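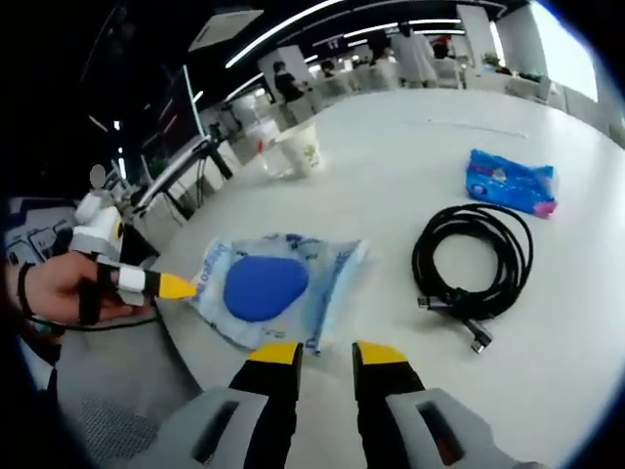
Blaues, eiförmiges Teil in Klarsichtfolie

Betreff: Re: [theater-zilorska] Sammelbestellung Schminke, Porto, Verpackung

Hallo zusammen,

kurz zwischen Tür und Angel, muss gleich zur Durchlaufprobe. Antworte mal auf alles in einem Rutsch, sonst bleibt es wieder liegen.

Also erstens Bestellung. Kisix liefert bis zum Monatsende zum alten Preis, danach Staffel neu. Mindestwert 48 Euro, sonst Porto extra. Da kommen wir locker drüber, allein die Puder fürs Märchenstück. Zweitens: Fettschminke bitte NICHT mehr bei Kisix. Die weisse vom letzten Mal ist im zweiten Akt allen am Kragen runtergelaufen, und Kostüme waschen durfte dann ich. Für die Fettfarben weiter Cetstead, kostet mehr, hält aber unter den Scheinwerfern.

Drittens Verpackung, da ging es ja im März schon hoch her. Meine Meinung dazu: Einzeln eingeschweisst ist Müll, klar. Aber lose im Karton will ich Schminksachen auch nicht, jedenfalls nichts was ans Auge kommt. Hab bei Kisix angerufen, die packen auf Wunsch zu mehreren in einen Beutel. Muss man ins Bemerkungsfeld schreiben, sonst kommt es wie immer. Bei Cetstead geht das angeblich nicht, Lager sitzt woanders, die Dame am Telefon war aber auch nicht so richtig im Thema. Frage ich nochmal per Mail. 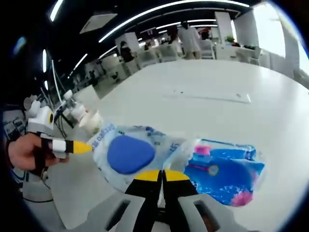 Oluwatosin Olaniyan schrieb am 12. April 2018:

> Liebe Liste, ich finde wir sollten die Sammelbestellung
> überhaupt anders aufziehen. Jede Gruppe bestellt jetzt für
> sich, dann kommen drei Päckchen in einer Woche und am Ende
> fehlt trotzdem das Abschminkzeug. Ich würde vorschlagen:
> eine Bestellung pro Spielzeit, dafür eine ordentliche. Und
> wer Allergien hat, kauft selbst und reicht den Bon ein. Mir
> ist bei der letzten Produktion nach zwei Stunden die halbe
> Stirn rot geworden, ich will nicht nochmal raten müssen was
> in der Dose war.
>
> Zum Müll: bei Tijani gibt es Nachfüllpfannen ohne Döschen.
> Hat das mal jemand probiert?
>
> Gruss
> Oluwatosin

Zur einen Bestellung pro Spielzeit: Ja im Prinzip. Haken ist die Wimperntusche, die trocknet uns weg, und Kunstblut hält angebrochen auch nicht ewig. Vorschlag zur Güte - eine grosse Bestellung vor Probenbeginn, eine kleine Nachbestellung vor der Premiere, mehr nicht. Wer dazwischen was braucht, geht in die Drogerie.

Allergien: volle Zustimmung. Bon bitte mit Namen hinten drauf, ich hatte zuletzt einen ganzen Stapel ohne und konnte nur noch nach Handschrift auf den Briefumschlägen sortieren.

Tijani: ich hab die Pfannen probiert, Rouge und zwei Brauntöne. Farbe gut, Halt gut. Sie passen aber nicht in unsere alten Paletten, die haben einen Millimeter zu wenig. Mit der Feile geht es, ist halt Gefummel. Neue Leerpalette kostet 16 Euro, davon bräuchten wir zwei. Fände ich vertretbar, hält ja jahrelang. 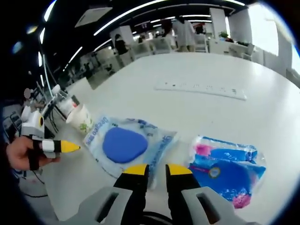

Was noch offen ist: wer bekommt einen eigenen Satz und wer teilt. Schwämme und Quasten wird nicht geteilt, da diskutiere ich nicht. Pinsel von mir aus, wenn nach jeder Vorstellung gewaschen wird und zwar mit Seife und nicht nur kurz unters Wasser gehalten. Die Kindergruppe ist mit 6 Leuten dabei, die kriegen alles einzeln und beschriftet. Letztes Mal war das Krepppband schon in der Pause ab, also bitte wasserfester Stift direkt auf den Griff.

Budget sind 33 Euro pro Erwachsenenrolle, steht so im Plan fürs Frühjahr, Perücken gehen extra. Wer mehr braucht (Hexe, der Alte mit der Nase) meldet sich bei mir direkt und nicht über die Liste.

Schickt mir eure Wünsche bitte mit Artikelnummer. "So ein Braun wie neulich" kann ich nicht bestellen. Und schaut vorher in den Schrank neben der Nähmaschine, da liegt noch einiges, auch ungeöffnetes Puder.

So, muss los. Schlüssel für den Fundus hab übrigens ich, falls den wieder wer sucht.

Gruss in die Runde

PS: Abschminktücher sind bei Kisix gerade aus. Nehme Öl in der grossen Flasche, wenn keiner wiederspricht.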